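Noltwood procura gente para cozinhar, contar histórias e aturar crianças na Noite das Abóboras (e nas semanas antes!)

Olá a todos, sou a Svenja Grabner e, se moram na zona da Noltwood, é bem provável que já nos tenhamos cruzado na fila da padaria ou na paragem do autocarro. Venho pedir ajuda outra vez. Em outubro voltamos a fazer a Noite das Abóboras e este ano precisamos de mais mãos do que nunca, porque a festa cresceu e eu continuo a ter só duas.

Para quem chegou há pouco ao bairro: a Noite das Abóboras começou com uma panela de sopa no pátio e meia dúzia de miúdos mascarados com lençóis. No ano passado passaram por lá 400 pessoas. Acabou o pão às sete e meia da tarde, acabaram os rebuçados pouco depois, e houve uma altura em que eu estava a cortar maçãs com uma faca de manteiga (não aconselho). Foi lindo, diverti-me imenso, e jurei que este ano íamos organizar-nos a sério. Por isso cá estou, ainda com calor lá fora, a falar de abóboras.

O que é que procuramos, então? Ao todo são 12 pessoas, com tarefas diferentes. Leiam tudo antes de me escreverem, por favor, que há lugares muito diferentes uns dos outros.

COZINHA (quatro pessoas)

A sopa é a alma disto tudo. Fazemo-la na cozinha da sala Wanyama, que tem um fogão grande e temperamental, e começamos a descascar logo depois do almoço. Quem vier para a cozinha tem de gostar de descascar abóbora, e digo gostar mesmo, porque são horas. A receita é a da Sharon Sang: abóbora, gengibre, leite de coco e uma quantidade de alho que assusta quem lê a lista das compras. Não é preciso ser cozinheiro. É preciso lavar bem as mãos, prender o cabelo e aceitar que a Sharon tem a última palavra no sal.

Horário: das duas da tarde até perto das oito. Quem só puder ficar metade do turno também serve, mas avisem quando se inscreverem.

HISTÓRIAS (duas pessoas)

Este é o meu cantinho preferido. Montamos uma tenda com mantas e almofadas e, de meia em meia hora, alguém conta uma história. Metade das sessões é para os pequeninos, com fantasmas simpáticos e gatos que falam. As outras são mais para o fim da tarde e podem meter um bocadinho de medo – pouco, que depois sou eu que recebo as mensagens dos pais à meia-noite.

Procuramos duas pessoas com boa voz e à-vontade. Podem ler de um livro, podem inventar, podem contar o que a vossa avó contava. Gostávamos muito de ter histórias noutras línguas também! No ano passado o İlker Gezer contou uma em turco, com tradução aos soluços, e os miúdos não se mexeram durante vinte minutos. Se tiverem uma história da vossa terra guardada na cabeça, é agora.

Fazemos um ensaio curto, em setembro, para acertarmos as durações e ninguém repetir a mesma bruxa.

OFICINA DE MÁSCARAS (três pessoas)

Cartão, elásticos, tinta, muita cola. A oficina funciona durante a festa, das quatro às sete, e há também duas tardes de preparação em que recortamos as bases das máscaras. No ano passado tínhamos poucas e esgotaram na primeira hora; desta vez quero 600 bases prontas, para chegar e sobrar e ainda dar para quem quiser fazer duas.

Para este lugar convém ter paciência e roupa velha. As crianças mais novas precisam de ajuda com as tesouras, as mais velhas precisam que as deixem em paz, e é preciso perceber depressa quais são quais. Se forem educadores, monitores ou irmãos mais velhos de uma família grande, já levam avanço. Quem trabalha na oficina escolhe o tema das máscaras, dentro do razoável. Eu voto em morcegos, mas sou só um voto.

PERCURSO DOS DOCES (duas pessoas)

O percurso dá a volta ao pátio, passa por trás da horta e acaba na porta da sala Wanyama. Em cada paragem os miúdos batem, dizem a frase da praxe e recebem alguma coisa. As duas pessoas do percurso tratam de encher as paragens, vigiar a fila e impedir que o mesmo pirata passe cinco vezes (há sempre um pirata). Também ficam com a caixa separada para as alergias, que tem doces sem frutos secos e sem glúten. Explico tudo com calma antes da festa.

É um trabalho de pé e ao ar livre. Tragam casaco e sapatos confortáveis, que o chão atrás da horta fica uma lama se chover.

Aproveito para lembrar às famílias que não é preciso comprar nada especial para levar os doces: saco de pano, cesto, fronha de almofada, vale tudo. Um balde de plástico verde com cara de monstro, daqueles com dentes brancos bicudos e boca cosida, também faz um vistão!

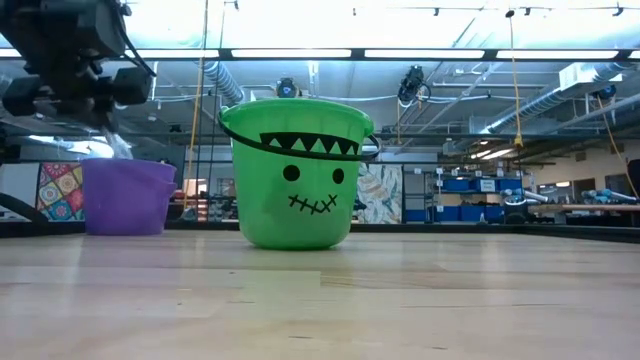

O Jeptoo Mosoti já me escreveu a perguntar se os adultos também podem fazer o percurso, e se no ano passado foi impressão dele ou os rebuçados de gengibre desapareceram antes de abrirem as portas. Diz que se inscreve na cozinha, mas só com a garantia de que este ano guardam um punhado para quem esteve a descascar.

Jeptoo, a resposta é sim às duas coisas. Os adultos podem fazer o percurso na última meia hora, quando os mais pequenos já estão a caminho da cama, e vou pôr um frasco de lado na cozinha. Conto contigo às duas!

SOM E LUZES (uma pessoa)

Aqui preciso de alguém que perceba minimamente de cabos. Temos uma coluna, um microfone que funciona quando quer e várias grinaldas de luzes para pendurar entre a sala e o pátio. A música já está escolhida pela equipa do ano passado, mas aceito sugestões, desde que não sejam todas da mesma banda. É um lugar bom para quem gosta de festas e não gosta muito de falar com pessoas. A montagem começa às dez da manhã e a desmontagem é no fim, com ajuda de todos.

O QUE OFERECEMOS

Isto é voluntariado, portanto não há pagamento, mas há algumas coisas boas. Sopa à vontade, claro. Jantar para toda a equipa depois da festa, quando já se arrumou o grosso. Reembolso do transporte até 40 euros por pessoa, a pensar sobretudo em quem vem de fora do bairro nos dias de preparação (guardem os bilhetes!). E passamos uma declaração de participação a quem precisar para a escola ou para o currículo, basta pedir.

Há também o grupo de mensagens da equipa, que fica bastante animado a partir de setembro. Quem não quiser lá estar recebe as informações por correio eletrónico, sem ofensa nenhuma.

QUEM PODE INSCREVER-SE

Qualquer pessoa a partir dos 16 anos. Os menores de 18 precisam de uma autorização assinada por um dos pais, que eu envio. Para a oficina de máscaras e para a tenda das histórias pedimos também o registo criminal, por serem atividades com crianças. Sei que é uma chatice tratar de papéis, mas não abrimos exceções, nem para os amigos.

Não é preciso morar na Noltwood nem ter experiência. O português também não tem de ser perfeito; na cozinha falam-se pelo menos quatro línguas ao mesmo tempo e a sopa sai na mesma. Se têm mobilidade reduzida, a sala Wanyama tem rampa e casa de banho adaptada, e há tarefas que se fazem sentado. Falem comigo e vemos juntos o que faz sentido.

COMO SE INSCREVEREM

Mandem-me uma mensagem pelo formulário da página da Noltwood ou deixem um papelinho na caixa do correio da sala, ao lado da porta. Digam:

o vosso nome e um contacto
a tarefa que preferem e uma segunda escolha
as horas em que podem no dia da festa
se têm alguma alergia alimentar
se podem vir às tardes de preparação

Aceito inscrições até ao fim de agosto. Respondo a toda a gente, às vezes com uns dias de atraso. Se houver mais interessados do que lugares numa tarefa, dou prioridade a quem puder fazer o turno completo e proponho outra coisa aos restantes – há sempre mesas para carregar.

Ah, e quem tiver abóboras na horta e não souber o que lhes fazer, fale com a Neema Okoth, que está a fazer a lista das ofertas. Aceitamos de todos os tamanhos, mesmo as tortas. Também nos dava jeito uma segunda panela grande emprestada, com tampa, para o fim de semana da festa. A do ano passado já foi devolvida à dona e ela, com toda a razão, quer usá-la.

Até breve,
Svenja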